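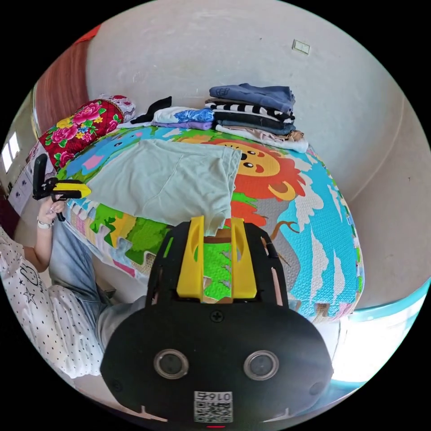 The mint-green tee, laid out on the play mat.

Damcombe Hand-Me-Downs – your questions, my answers

I run a little kids' clothes swap out of Damcombe, and the same questions land in my inbox every October when everybody's kid has grown at once. So I finally typed them all up. If yours isn't on the page, just write to me!

How does the swap work?

You send me a bag of clothes your kid has outgrown, I give you points for what I can pass along, and you spend the points on other people's outgrown clothes. A plain T-shirt or a pair of leggings is 2 points. Coats and snowsuits are worth more, and I price those one by one when I see them.

Do I have to send something before I can take something?

Nope. If you're expecting, or you're starting from zero, you can buy points and send clothes later. Plenty of people do it in that order.

What sizes do you carry?

Newborn up to age eight. I used to go up to twelve but big kids wear their stuff to shreds (mine included) and hardly anything came in that I could use. Right now I have some 400 pieces on the shelves, and the toddler sizes move fastest by far.

What will you say no to?

Used underwear, anything with a cracked print, and anything that smells of smoke. Small stains are okay on play clothes as long as you pin a note to the spot so I don't have to go hunting. Missing buttons are fine too – I have a ridiculous jar of buttons and I like using it.

Please, please check the pockets. I've had crayons go through my dryer. 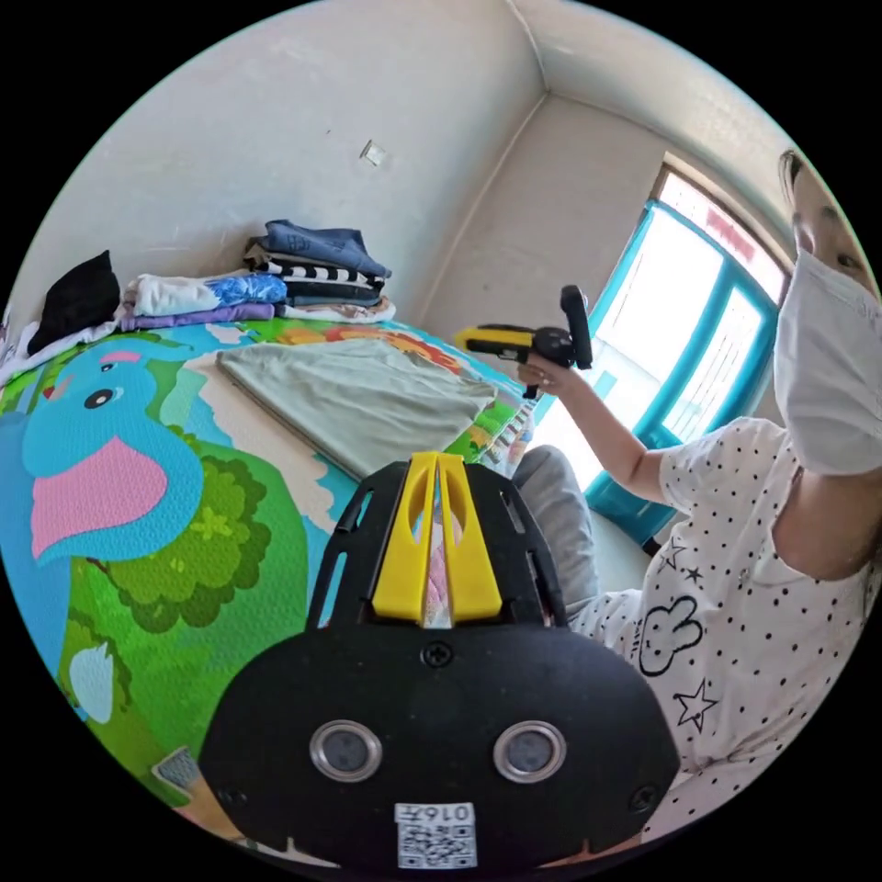 The other thing I'd ask is that you wash everything before it goes in the bag, even if it's been sitting clean in a drawer since spring. Drawer clothes pick up a stale smell and I end up washing the whole lot again. Unscented soap is best, as a few of our families have babies with touchy skin.

How should I pack the bag?

Fold it or roll it, I don't mind which. What helps me most is keeping sizes together. Go by what the thing really fits, too, and not only by the tag. A shirt marked 4 that has shrunk down to a 3 should go with the 3s.

Where do I drop it off?

There's a bin by the side door at Teko, the coffee place, and you can use it any time they're open. If you're out in Nel, I drive over once a month and meet people in the library parking lot. I send the time out by email the week before.

Can you mail things?

Yes, but only inside the state. You pay the postage. I pack the swaps in whatever boxes I've got lying around, so please don't be alarmed if your leggings show up in a cereal carton.

Do points run out?

They don't. I have one mom sitting on 200 of them and I'm a bit scared of the day she comes in.

What's Mikance? I keep seeing it on the receipts.

That's the booking and points program I use. You'll get an email from Mikance when I've gone through your bag, with your new total in it. Check your junk folder if a week goes by and you've heard nothing.

What happens to the clothes you can't swap?

Soft cotton gets cut up for rags, and the rest goes in the textile recycling bin behind the town hall. If you'd like your rejects back, put a note in the bag and I'll set them aside for two weeks.

Can I ask for something special?

Sure! Send me the size and what you're after and I'll put you on the wish list. Rain boots and Halloween costumes have the longest wait, so get those in early.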